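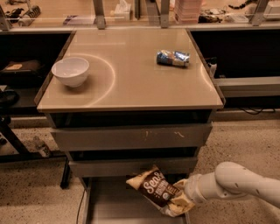
Getting a review written in one sitting is mostly about what you do before you open the laptop. Clear ten minutes, find the book, find your notes. Snacks next to you, a bowl and something in a wrapper on top of the drawers does me fine. Then you don't get up halfway through paragraph two and loose the thread.

What I do, in order.

Flag as you read. Sticky tabs, or a note on your phone with page numbers. I had 41 tabs in Gronine and used 11. Fine. Better than flicking back for that one line about the ferry.

Plot bit first. Two or three sentences, nothing past page 57 or so help me. If the blurb gives it away you can too.

Then one thing that worked, one that didn't. Be specific. "The pacing was off" tells me nothing. "Droka spends four chapters in a car park" tells me heaps.

Quote something short. Check it against the actual page, not your memory. I misquoted Kwadwo Ametepe once and he emailed me. Very nice about it. Still cringe.

Rating last. I do stars out of five, halves allowed. Don't pick it first or you'll write teh whole thing to match.

Leave it overnight, read it out loud in the morning, cut the first paragraph (it's nearly always you clearing your throat). Check the spelling of character names!! Tag the author only if it's a good review.

Schedule for 2 pm, that's when my lot are reading. Yours might be different, have a look at your stats.

Next up on my pile is Stasivmont, review in July if I get through it.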